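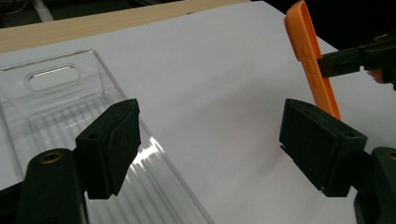 **Palumbo open day, Radurbridge, 30/05/2024**

I've wanted to get inside the Palumbo works ever since we bought our first set of pantry bins from their seconds table in March, so when Catherine Ritchie forwarded the open day notice to our home organizing group I said yes before I'd read to the end of it. Four of us went in the end: Catherine, Kenta Kudo, Armelle Guillot and me. We drove over from Flokerlow in Kenta's car, which took longer than it should have (the bridge road is down to one lane again), and we walked in just as the coffee was being poured.

For anyone who hasn't come across them, Palumbo makes clear plastic storage: bins, trays, drawer inserts, little stands for shops. The works is a low brick building behind the Radurbridge bus depot and you'd never guess from outside what goes on in it. Visitors come in through the side door. There's free parking, but it's gravel, so wear sensible shoes.

## The molding floor

We started here with Pascal Ferrand, who has run the floor for 17 years and talks about plastic the way my uncle talks about tomatoes. It's loud! You get ear plugs at the door and a pair of safety glasses that fit over your own. The machines take in pellets at one end, tiny clear beads a bit like coarse salt, and Pascal let us run our hands through a tub of them. I could have stood there doing that all afternoon.

They were running the medium bin from the Flaltero line, 672 to a shift if nothing jams. Each one drops out warm and gets picked up, turned over and looked at under a lamp by a person. The looking was my favorite part. Pascal handed us three bins and asked which one was the reject, and none of us got it. There was a faint swirl near one corner, about as visible as a breath on a window, and once he'd shown us I couldn't stop seeing it. Rejects get chopped up and go back in with the pellets, except for the ones with marks too small to bother about, and those end up on the seconds table.

I asked about the handles. On the bins I have at home the handle is an oval hole in the end wall with a thicker edge around it, and I'd always taken the edge for decoration. Pascal says a thin edge would dig into your fingers as soon as you filled the bin with cans, and the thickening also keeps the wall from splitting there. They went through several shapes before they got one that people could grab from a high shelf without looking. Armelle, who has arthritis in her right hand, tried the old sample and the new one side by side and said the difference was huge.

## The design room

Upstairs it was much quieter. Sandrine Riviere looks after the design side, and the room is mostly big pale tables with samples on them. She had laid things out for us to pick up and compare, and I really liked that she let us handle everything, fingerprints and all.

We spent a long time on ridges. I had a question saved up about those, because mine collect flour. Sandrine explained that a big flat floor of clear plastic wants to bow as it cools, and the ribs stiffen it. They also lift whatever you put in there a hair off the bottom, so a damp jar doesn't stick. Running them the long way means you can slide a box or a jar out toward you without it catching. As for the flour, she said a pastry brush, dry, along the grooves, then a rinse. I've tried it since and it works beautifully.

What I hadn't thought about at all is light. Clear things are hard to look at! On a pale table the walls nearly vanish and what you notice is the shine, a bright spot where the floor curves up to meet the side and a whole band of stripes where light goes through the ribs. Sandrine moved one of the samples a few inches and the stripes slid right across it. She says customers sometimes write in to say their new bin is scratched, and it's a lamp over the counter.
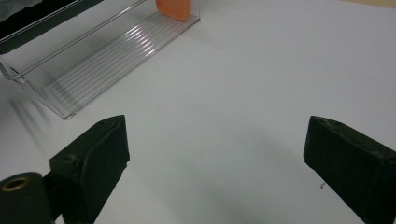

*Clear holder with a ribbed base and a low front lip. Look at the glare on those ridges.*

The holders with a raised back and a low front got all of us talking. Kenta wanted them for seed packets, standing up like records in a store, and Catherine wanted them for tea. I think they'd be perfect for the envelope mess by my front door. The low lip lets you flip through what's inside without lifting anything out, and the back stops it all from going over the far side. Sandrine wrote down "seed packets" in her notebook, so if a garden version ever appears you'll know who to thank.

She also told us they lay white paper or board under samples when they're checking the edges, and I've borrowed that one as well. If you're trying to see whether a clear bin is clean, put it on a sheet of white paper by a window. I found a ring of old honey that had been in my baking bin since who knows when.

## Packing and the seconds table

By this time Kenta was hungry and we had to hurry the last bit. The packing room is at the back. Bins nest inside each other with a strip of tissue between them so they don't rub, and the two women packing were so fast that I couldn't follow their hands. I asked if I could try. I managed one box, and it had to be done again.

The seconds table was busy. Prices are on colored dots, cash or card, and you should bring your own bag. I came home with two long bins and a small stand with a nick in the corner, all for less than one new one would cost in town. Armelle bought a stack of drawer inserts and then remembered she'd left her measurements on the kitchen counter. (Two of them fit. The others are up for grabs at the next meeting.)

## If you're going

- The next open day hasn't been announced yet. They had 1132 people through the door last year and take small groups, so reply quickly when the notice comes.
- The tour lasts an hour and a half. Ours went over, mostly my fault.
- There are 32 steps up to the design room and no elevator. Pascal said they'll bring samples down if you let them know ahead of time.
- No open-toed shoes on the molding floor.
- Measure your shelves first, and measure the depth too. Write it down and put it in your coat.
- The lunch place across from the depot does a very good lentil soup.

Catherine has the leaflet with the full list of Flaltero sizes and will bring it on the next meeting night. I've asked Sandrine about the lids, which are supposed to fit the older bins as well as the new ones, and I'll pass along whatever she tells me.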